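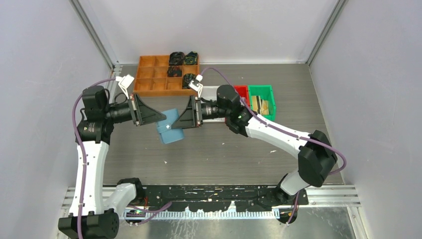
Growing Cut Foliage Under Shade
Notes for Unit 2: Leatherleaf Fern and Its Cousins

Welcome back, everyone! Last time we got as far as choosing a site, and I promised we would spend this session on the plants themselves, so let's get our hands dirty (on paper, at least, until the greenhouse visit in October).

Leatherleaf fern is the old standby of the florist trade. It is tough, it lasts well in the vase, and it will forgive you quite a lot while you are learning. It grows from a creeping rhizome that sits right at the surface, and the mistake I see most is burying it. Press it into the bed so it makes good contact, water it in, and leave the top showing. The bed should drain freely but never go bone dry, and if you can dig in some pine bark before planting, so much the better.

Shade comes next. For our class beds we use cloth that blocks well over half the sun, and the fronds come out a deep, even green. With too much light they turn yellowish and short – with too little they stretch and flop, and no florist will thank you for those. 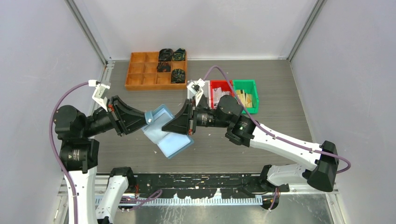
Page last changed: October, K. MacKinnon

Now, cutting. Please wait until a frond is fully hardened! A soft young frond looks lovely in the bucket and wilts before it reaches the shop. Bend the tip gently between your fingers; a mature one feels leathery and springs back. Cut low, close to the bed, with clean snips, and get the stems into cool water as soon as you can.

For the bunching exercise, suppose Merkine Ferns has an order for 500 stems and packs 20 to a bunch. That makes 25 bunches, but do cut extra, as you will always find a few torn or spotted fronds when you grade. Work out how many you would cut if 300 usable stems came from every 400 in the bed, and bring your answer along.

Reading for next time: the Bolger handout on leaf spot, both sides, and the short piece on the Ganlow shade house. We will start with leaf spot, so have a look at the ferns near your own back door and bring me a bad frond if you find one, sealed in a bag, please.

Kenneth MacKinnon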